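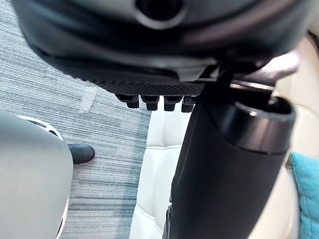 Teaching an Arm to Tidy a Living Room

The student robotics club at Rundton has a rule about its test space: it has to look like somebody lives there. The club works in a room with a carpet, a tufted white sofa and a number of cushions, and most of its tests take place at floor level or at seat height. Benches are used for repairs and nothing else.

The project is called Kavum. It is a single arm with a gripper and a small camera mounted at the wrist, and its assignment is to pick up soft household items and put them where they belong. The club began work on it last August with 5 members, most of whom had built line followers and one of whom had never soldered. They plan to enter it in the household class at the Dralbridge student meet, where each team gets 2 runs and the better one counts.

Soft items were chosen for a practical reason. In earlier years the club had worked with blocks and cans, and those problems were largely solved by the end of the first term. A cushion changes shape when it is touched. Its edges move, its center of mass is hard to guess, and two cushions of similar color leaning on each other can look like one object to a segmentation program. The members wanted something that would still be difficult in the spring.

Seeing from the wrist

The main design choice was where to put the camera. A fixed camera high on a wall gives a steady view of the whole room and makes calibration simple, but the arm blocks that view at the worst moment, when the gripper is close to the item. A wrist camera keeps the target in sight for longer. The cost is that the robot's own hardware takes up a good share of every image. Dark housing fills the top of the view, and a broad black arm segment can cover much of what lies behind it.

The club's software handles this with a mask. Pixels known to belong to the robot are marked and left out before the program looks for cushions. The first version used one fixed mask for all poses, which worked while the gripper stayed still. Once the linkage moved, parts of it slid outside the mask and were reported as small dark objects floating over the carpet. The present version stores a set of masks indexed by joint position and picks the nearest one. It still leaves a thin border of false detections along glossy rims, where the highlights shift with the room light.

White upholstery caused a second round of trouble. A glossy white surface reflects enough light to push the camera's automatic exposure down, and the dark parts of the image then lose all detail. The fix was to lock the exposure at the start of each run and accept some clipping on the sofa. Deep seams in the tufting helped here, as they stay visible even when the panels between them wash out, and the program now uses them to estimate where the seat is.

Color turned out to matter less than expected. A turquoise pillow is easy to find against a beige cushion. A beige cushion against a white sofa is not, and the team spent most of the winter on that one pair. They settled on a mix of edge shape and local shading, with a short sideways movement of the wrist to get a second view when the first is unclear. The movement adds time to each pick, and there is a standing argument in the club over whether to make it on every attempt or only on the doubtful ones. At present it is made only on the doubtful ones.

Data, and who collects it

Kavum learns its grasp points from recorded attempts. Each attempt is a short sequence of wrist images plus joint positions and a label entered by hand: held, slipped or missed. The set passed 2,000 attempts in early spring. Members collect in shifts, and a shift ends at 200 or when the gripper motor reaches its temperature limit. The motor usually decides.

Labeling was inconsistent for the first several weeks. Some members marked a pick as held if the cushion left the seat at all, while others wanted it carried to the drop point. The club went back through the early recordings and relabeled them to the stricter standard. It was dull work, and the held rate on paper fell sharply. The model trained on the corrected set did better on cushions it had not met before, which ended the discussion.

Safety procedure is short. One member holds the stop button whenever the arm has power. Speed is limited in software during collection, and the limit can be raised only for timed practice. Shoes are often in view of the wrist camera, so the program treats anything it classes as footwear as a no-go region with a margin around it. False alarms on dark patches of carpet do occur, and the arm waits when they do – a behavior the timed runs will punish.

What is left before Dralbridge

The remaining work is mostly mechanical. Cable strain at the wrist has caused 2 failures, both during long shifts, and a new clamp is being printed. The controller, a Coutinho board bought secondhand, drops its connection if the supply voltage sags, so the arm is getting its own power supply.

On the software side, the open item is the drop. Kavum can carry a cushion to the right end of a sofa and release it, but the rules ask for the cushion to be upright. The current approach is to press it lightly against the backrest before opening the gripper. It works on firm cushions. Soft ones fold forward, and the club has not yet decided whether to add a second push or change the approach angle.

Practice runs on the full course begin once the clamp is fitted.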